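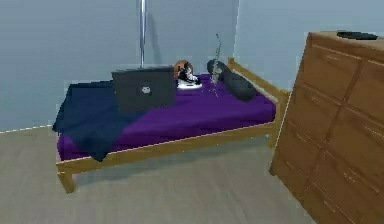
# Saragih survey says savers want a budgeting coach. The numbers are thinner than the pitch.

Customers with a plain checking account would gladly let their bank steer their household budget, according to a survey put out in November by Saragih, a consulting firm that sells budgeting software to banks. The firm questioned 1,437 account holders and says most of them were "open to" regular coaching through their bank's app.

Being open to something is a low bar. The survey didn't ask whether people would pay for it, and it didn't ask whether they would move any money because of it. Those are the two things a bank would want to know before signing a contract.

Saragih's summary leans on a trial at Hotus, an online bank with headquarters in Jornavville. Hotus offered the coaching feature to 1,682 customers over the summer. Anyone who set up an automatic transfer to savings got a $200 bonus, paid once the first transfer cleared. The summary calls the response "strong" and leaves it there. It gives no sign-up rate, and it doesn't say how many transfers were still running a month after the bonus landed.
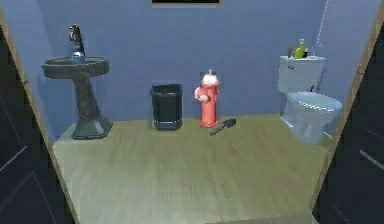
A $200 payment will get plenty of people to tap a button. Banks have been handing out cash for new accounts for years, and they know that a good share of those accounts go quiet once the money is in. Without a group of customers who got the coaching and no bonus, there is no way to tell which of the two did the work.

Walolow, a rival that runs a similar app for credit unions, has made much the same claims for its own product, with even less detail. Its marketing page promises "deeper relationships" and shows a chart with no scale on one side.

There is a reasonable idea somewhere in all this. Many households do their banking at the kitchen table or in bed late at night, and a clear note saying the electric bill is higher than last month could be useful. Whether it turns a checking customer into someone who buys a retirement product is another question, and the survey skips it.

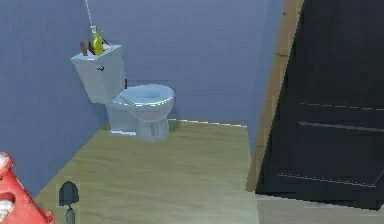
Privacy gets one paragraph in the summary. Saragih says customers "control their data" but doesn't say if spending records are kept after someone turns the feature off, or if the bank's sales staff can see them.

Hotus says it will open the feature to all customers next spring. The bonus won't be part of it.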